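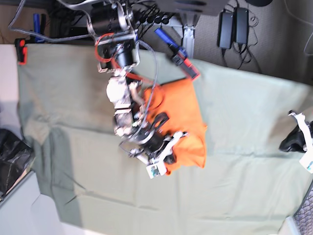 Cloth task on the Hestine bench: right gripper on the orange fabric, left gripper held clear.

Last updated: August

Frequently asked questions for Hestine operators

What counts as one demonstration?
One demonstration is a single run of the task from the start pose to the end pose. Recording begins when you press the left pedal and stops when you press it again. Moving the arms back to the start pose is not part of the run.

Do I need robotics experience?
No. New operators do a practice block at the Serkwood site before anything they record is kept. Most people find the first hour awkward and get smoother after that.

Should I guide the arms by hand or use the remote handles?
Use the remote handles for cloth tasks. Hand guiding is still used for drawer and lid tasks, where the path is short and your hands won't cover what the cameras need to see. The task sheet says which method applies. Don't mix the two in one run.

Can I use only one arm?
Yes, if the task sheet allows it. Keep the other gripper well away from the fabric and hold it still. If you need it for the next fold, bring it in slowly and open it before it reaches the cloth.

How hard should I press down?
Enough to get the fingers around the fabric and no more. If the cover cloth starts to slide along with the item, you are pressing too hard. Lift, let go and try the grasp again.

What if I miss the grasp?
Try again in the same run. A miss followed by a good recovery is worth keeping. After 3 misses in a row, end the run and mark it "retry."

Does the item have to start in the same position every time?
No. Change the position and the amount of crumpling between runs. Drop the item from a low height and leave it the way it lands, unless it lands off the cover cloth.

Do I need to smooth the cover cloth first?
Pull out any ridge tall enough to catch a finger of the gripper. Small creases can stay. Check the edge clamp at the beginning of each block and tighten it if the cloth has shifted.

How many runs are needed?
The target for the folding set is 2000 accepted runs. The count now stands at 1793. Each operator is limited to 280 in the set, so that one person's style doesn't take over.

Why was my run rejected?
The usual reasons are a late start, a hand over the table during recording, or an arm that bumped the table. The reason code appears next to the run in Espiritu, our review tool. Runs rejected for a late start can sometimes be trimmed and put back.

What do I do if an arm stops responding?
Let go of the handles and press the stop button. Don't pull on the arm or its cables. Wait for the status light to turn amber, then follow the restart card at the station. If the arm stops again in the same block, report it and move to another station.

Where do the recordings go?
They upload to Cukesico storage at the end of each block. Leave the station computer on until the upload bar clears.

Can I delete a run I don't like?
You can mark it for deletion before the block closes. After that, send the run number and station number to the review desk.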